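4.3 Setting the portion size on the Zitia feeder

1. Close the hopper lid and turn the dial to OFF.
2. Hold SET until the display blinks.
3. Turn the dial to the portion you want, from 1 to 18.
4. Press SET once to save.

Note: The feeder stores up to 256 feeding records. Older records are overwritten.
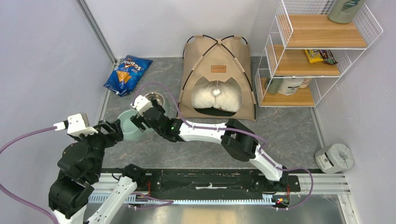 Does the portion setting stay saved when the batteries are changed?
The setting is kept in memory, but the clock must be set again.

Caution: Do not put wet food in the hopper. Unplug the feeder before removing the chute.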